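Section 4: Setting Up Your Sorting Bins

Okay, so by now you've wiped the table down and you've got your pile of stuff waiting somewhere off to the side (mine lives on a chair, don't judge). This is my favorite part of the whole Driverlow system! I've been doing it since December and I still get a little thrill out of a fresh row of bins.

What you need: two bins of similar size in different colors, plus one bigger one. Mine are yellow, red and a pale creamy yellow. Plastic is best for this, and I'd skip fabric ones entirely, they slump.

4.1 Line them up

1. Put the bins on a table you can stand at. White or plain is great, small things show up so much better.

2. Set them in a row with the long row running along the wall. Yellow on the left, red in the middle, the big pale one on the right.

3. Push them together until they touch. If one rim rides up over its neighbor a little, leave it! I used to fuss with mine every time, and then a whole evening would be gone.

4. Leave the lids in the cupboard if your bins came with them.

Note: Left-handed people may want to flip the row. Gobnait Gilmartin wrote to me from Tultuvbridge and said she runs hers right to left and it's so much faster for her. 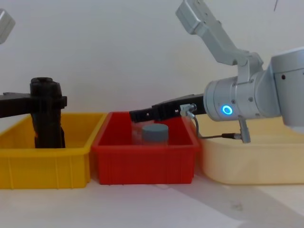
4.2 Decide what goes where

5. Yellow is for things that are going back to the room they came from. Batteries, tape, the good scissors, all of that.

6. Red is for small containers and anything with a screw-on lid. Jars, little pots, that kind of thing. Stand them upright, and give the lid a quarter turn to check it's closed before you let go.

7. The big bin is for whatever you're giving away. It starts empty and it fills up last, so don't panic if you're halfway through the pile and there's hardly anything in it.

Caution: No glass in the big bin. It gets carried the farthest, and I have swept up enough of my hallway, thank you.

Caution: Don't stack one bin inside another with jars still in it. I cracked a perfectly nice lid that way.

4.3 Do the first round

8. Set a timer for 19 minutes. I know it's an odd number, but 20 always turned into half an hour for me (I can't explain it).

9. Pick up one thing, put it in a bin, pick up the next. If you can't decide in a breath or two, put it back on the pile and keep going.

10. When the timer goes, stop and empty the yellow bin first. Then go on to Section 5, where we do labels.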